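Gripper money, round two

April 1, 2018

Quick one tonight, spreadsheet still open in the other window and I want to get this down before I talk myself into something.

So. The budget. We have it. Not a big one, but it's real and it has a line of its own now instead of hiding under "misc supplies" like last year. The ask is simple, get more hand-held grippers for the Stivetdale room, get the parts to keep them going, and don't come back in the fall asking for more. Orders have to be in before the end of May or the money goes back in the pot.

Last year I bought wrong. I'll say it here so I remember. I spent nearly all of it on the tools themselves and left next to nothing for fingers, pads, cables, printed markers, screws. Screws! Then a finger tip tore in week two and a perfectly good gripper sat on the shelf for most of a month waiting on a part that costs less than lunch.

This time spares go in first. Then tools with whatever is left.

Where I am right now:

Gristimel quote came in. 6 grippers, two sets of fingers each, case included. Shipping not included, which I only saw on page 5 of the PDF, so go read page 5 of everything. Lead time is 9 weeks. That's long. Their stuff is solid though and the hinge doesn't get sloppy.

Previa is cheaper per unit and ships faster. But the fingers are their own shape and you can only get them from Previa, and when I asked for a price on replacements I got a brochure. Asked again. Got the same brochure.

Third option is print our own housings and buy only the insides. I keep coming back to this one. The plastic is cheap. The hours are not, and last time I pretended my evenings were free and then it was all sanding and swearing at hole tolerances.

Things that are easy to forget when you're pricing these, from my own list, no order:

Weight. Not on the spec sheet half the time, or it's there without the camera on top, so useless. Somebody has to hold this thing up all afternoon. Fifty grams more at the far end and you feel it in your wrist by three o'clock.

Cable. Length, and where it goes. A short one tugs, a long one catches on chair backs.

Two-handed work means everything in pairs. Pairs and a spare, so buy three where you think you need two.

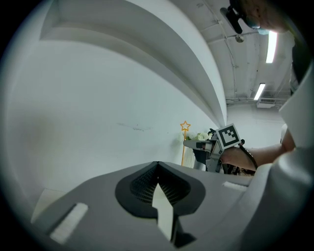 Markers. The printed squares are almost free but the mounting plates are not, and Gristimel wants an extra line item for them. I'm going to have plates cut locally. Already have the drawing from last year, just need to find which folder I put it in. Print the patterns on matte stock, we did glossy once and the glare made a mess of the tracking.

Head mounts. We've been getting by on straps from the bike shop and it shows. I have 250 dollars set aside for this and it will probably go over. Comfort matters more than I gave it credit for, people take the thing off to rub their forehead and then it goes back on crooked and the session is junk.

Storage cards, chargers, a proper labeled bin. Boring. Put them in anyway.

Oh and somewhere to put it all. The Chiu cabinet is full, I can't close the left door. New shelf = new line in the budget.

What I think I'm doing: Gristimel for the main order, but five insted of six, and the sixth one's money goes to fingers and pads. One printed housing as an experiment, on my own time, no promises. Previa gets one more email and if it's the brochure again then that's that.

Still open. Do I pay for the extended warranty? It covers the motor encoder and not the fingers, and the fingers are what breaks. Leaning no. Also wether to split the order in two so half of it lands sooner. Shipping twice hurts, but sitting here all of spring with the old set hurts more.

If you've run these things for a full year and have real numbers on how many finger sets you went through, please leave a comment. I'm guessing right now, and last year's log is missing half its pages.

Will post the final sheet once the purchase order is signed. Need to call about the plates tomorrow, before lunch, they close early.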